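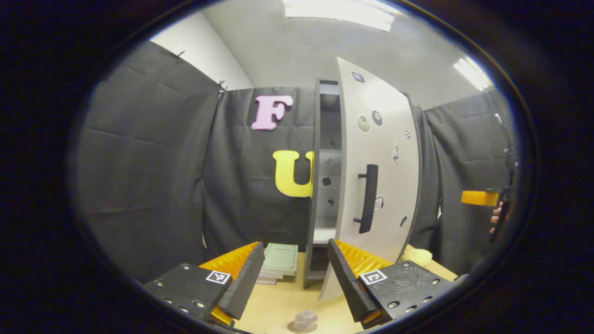

Figure 2. Demonstration cell at the Moltley site, seen from the wrist camera of the left-hand gripper tool. The cabinet door is open, with a stack of books and a small plastic cup on the table.

4.2 Changes in the work of the demonstration staff

The Moltley site records household handling tasks for Torico, which uses the recordings to train its two-armed shelf and cupboard robot. Before the change studied here, operators drove the robot itself from a seated desk. They now carry out each task standing at a table, with a gripper tool in each hand (Figure 2). The robot has been moved to a separate test room and is used only to check trained policies. We interviewed staff on both shifts, observed work in the cells and read the shift logs kept before and after the change.

The most direct effect was on pace. Under the desk system an operator completed 60 accepted demonstrations in a shift, taking the median across all logged shifts. With the hand-held tools the median rose to 142. Torico had set a planning target of 100, and this was passed in the second week. Most of the gain came from shorter pauses between attempts. An operator at the desk had to wait for the arms to return to a start pose, whereas an operator at the table resets the objects by hand and begins again.

The higher pace altered the make-up of the working day. Resetting had been a minor duty, often left to a colleague in the room. It became a large part of each operator's own task, and several respondents described it as the most tiring part. Closing a cabinet door, squaring a stack of books and putting a cup back in its place are light actions, but they were repeated for every attempt and did not appear in the accepted count on which shifts were compared. Operators asked for reset time to be logged separately. The site agreed to this in May.

Physical complaints also changed in kind. Reports of eye strain and stiff necks, common at the desk, became rare. Reports of sore wrists and forearms increased, chiefly among operators with smaller hands. The site responded by limiting continuous tool use and by rotating staff between recording and review. Rotation was welcomed by most of those interviewed, although some experienced operators regarded review as a step down. The Tóth fatigue scale, given at the end of each shift, showed lower scores after rotation began, but the sample is too small to support a firm claim.

Skill was a more contested matter. Desk operators had needed several weeks of training and were graded accordingly. New staff reached an acceptable standard with the hand-held tools within days, and the site stopped advertising the higher grade. Existing operators kept their pay but told us that their position felt less secure. Against this, the new method called for a kind of judgement that the grading scheme did not name. Operators had to keep the foam-lined fingers and the object in view of the camera, avoid grips that a human wrist could reach and the robot could not, and decide when a clumsy attempt was still worth keeping. Reviewers could often tell which operator had made a recording from the approach to the door handle alone.

Control over the layout of the cell was the final point of change. Object positions had been fixed by a written plan issued each Monday. Under the new method operators were asked to vary the positions themselves, within limits, and most came to treat this as their own area of responsibility. When the review software, supplied by Bresent, began to flag layouts as too similar to earlier ones, operators objected to the wording of the flags more than to the check itself. The flags were later reworded as suggestions, and operators could dismiss them without giving a reason. Dismissals were still recorded, a fact known to the shift leads but not to all of the operators we interviewed. We return to this in Section 5.1.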